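2/11/22

Natural dye bench, madder batch for the Nonari samples

Started late, scales needed a new battery. Went with the Gedier root powder in the end, not the chopped stuff. Chopped gives a cleaner bath but we've only got 400 g left and I want that kept for the wool.

Cloth is the Xiong cotton, plain weave, scoured yesterday with soda ash. Still beading a bit in one corner when I flick water on it so it went back in for another go. Should of done the drop test before it went on the line. Rinse water was yellow the second time too, so there was more size in it than the label lets on.

Alum mordant made up fresh. Chalk dip after. Left the pieces flat between trays, weight on top, turned once.

Bath: 30 g powder to each litre, tap water. Our tap is hard, which madder likes, so no extra chalk in the pot. Brought up slowly. Kept under 60 as far as the thermometer can be trusted - the probe one and the glass one disagree by more than I'd like. Ice water check on both before next run.
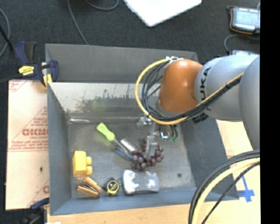 Strips pulled every so often and pegged in order, left to right. First few came out a weak peach. By strip four proper brick. After that hardly any change to my eye, though it's under the tube lights so will look again by the window in the morning.

One patchy piece, no. 11. Folded over itself in the pot I think, there's a pale line right across where a crease would sit. Stir more, and smaller pieces. The others are even enough to send.

Iron dip on two offcuts, tiny pinch in a jam jar. Goes to a dull plum straight away, quite like it. Rinse that jar seperately and keep the iron spoon away from everything else!! We lost a whole yellow batch to that spoon in February.

Costs, rough. Indonance want a price on 3,000 labels dyed this colour. Can't see it with root powder, too much filtering and the grit sticks in the weave. Extract would be quicker but it leans orange on cotton, at least the last tub did. Need to ask whether they mean this exact red or just a red. If just a red, could go paler and get a second use from each bath, which would help a lot.

Exhaust bath saved in the lidded bucket, marked. Worth trying on silk tomorrow if it hasn't gone off.

To do
- window check on the strips
- wash test, two strips, pH neutral soap
- rub test dry and damp
- reorder alum, soda ash ok for now
- new muslin for straining, the old one has a hole
- email Indonance re colour

Pot scrubbed, pink ring still there.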